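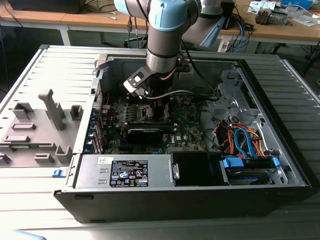 Home Projects Get Involved Contact

Helpers wanted: arm build, Reroma shared workshop

We are looking for 3 people to join the Luo build, a pair of robot arms we are teaching to take apart old desktop computers. The work is unpaid. Lunch is provided and parts are covered.

You would be opening towers, labelling cables, running the arm over the case and writing down what it did. Some soldering helps but we can show you. You need to be 18 or over, and comfortable sitting with one job for 90 minutes at a stretch.

Evenings from 6:30, starting in July. Closed shoes, please — the floor collects screws.

To apply, send a few lines about something you have built or repaired to Funmilayo Nwankwo at the workshop desk. No résumé needed.

Comments

Yiran Li: Do I need to know how to program?
Funmilayo Nwankwo: No. One of the three spots is bench work only.
gus_t: I have two dead towers in the garage, want them?
Funmilayo Nwankwo: Yes, drop them off any evening. Drives out first.

© Reroma Workshop | Contact | Back to top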